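Zeltcombe Room Inventory, version 2
README

Summary

Zeltcombe is a small inventory of furnished and partly furnished interiors, recorded room by room. Each entry covers the fixed parts of a room (walls, floor, ceiling, light fixtures, heating and cooling equipment, exposed pipes) and the furniture standing in it. The data was prepared for people who plan layouts, estimate lighting, or need plain records of how large shared rooms are fitted out.

Version 2 holds 127 rooms and 1,269 item records. The first version covered storage rooms only and used a different naming scheme. The two versions should not be merged without the mapping table.

Contents

rooms.csv — one row per room
items.csv — one row per item, linked by room_id
mapping.csv — old item names and their replacements
photos/ — reference photos, at least one per room
notes/ — free text from the recorders, unedited

Room fields

room_id: text, unique
site: Preder or Jaramillo
wall_finish: plain, tiled, paneled, mixed
floor_type: wood plank, tile, carpet, concrete, other
ceiling_color: text
ceiling_step: yes if any part of the room, or an area open to it, has a lower ceiling
adjoining: yes if the room opens into another area without a door

Item fields

item_id: text, unique
room_id: text
class: fixture, furniture, equipment, loose
name: from the controlled list in mapping.csv
mount: floor, wall, ceiling, on_item
parent_item: filled only when mount is on_item
color: main color, then secondary color if there is one
certainty: sure, likely, unknown

Naming rules

Names describe what a thing is, at the level the recorder can defend. A table is a table unless its purpose is plain from its shape. A box-shaped device on a table is entered as "device, small" with certainty set to unknown when its function has not been confirmed. Brand names go in the notes and never in the name field.

Light fixtures are entered one by one, including fixtures that share a row. Rectangular panels and tubes have separate names. A fixture in a lower-ceilinged area is assigned to that area when it has its own room_id, and to the main room otherwise.

Pipes and ducting are entered once per continuous run. Ducting that leaves an air-conditioning unit is a separate item with the unit as its parent. This is the one case where parent_item is used for something mounted on a wall or ceiling, and the import script has an exception for it.

Colors are limited to eleven words. Off-white, cream and ivory are all entered as white. Brown covers every wood tone unless the surface is painted.

Collection

Rooms at Preder were recorded by Marleny Llanos, rooms at Jaramillo by Wálter Villanueva. Each recorder then checked the other's entries against the photos. Disagreements on the name field were settled by moving up one level in the controlled list, so "desk" against "workbench" became "table". Disagreements on mount were settled by a second visit.

Reference photos were not corrected for lens distortion. Straight edges may look curved, most of all in ceilings, and lengths should not be measured from them. People were not recorded as items.

Reference photo for an open room with an adjoining area

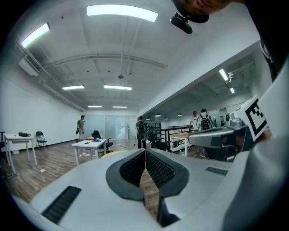
Large open room: wood-plank floor, plain white left wall, rectangular ceiling lights, air-conditioning unit at upper left, white table with thin legs.

For a room of this type, the white table is entered as furniture with mount set to floor. The small black device on top of it takes mount on_item, certainty unknown. The white pipe across the ceiling is one fixture. The small round fixture hanging on a thin rod is entered as "hanging fixture, round", and ceiling_step is yes.

Known problems

Floor type was left blank for 2 rooms at Jaramillo.
Ducting is under-recorded in the oldest Preder entries — the exception in the import script was added later.
The notes folder mixes English and Spanish.
Character encoding is UTF-8, but some spreadsheet programs will break the accent in the recorder field on import.

File size and loading

The photos folder is 900 MB. Both main CSV files load without it. The Skurnulance viewer expects the folder next to rooms.csv and will show blank tiles if it has been moved.

Corrections

Send corrections as a row in the format of items.csv with the item_id unchanged and a short reason in the last column. Corrections to Preder rooms go to Marleny Llanos, all others to Wálter Villanueva.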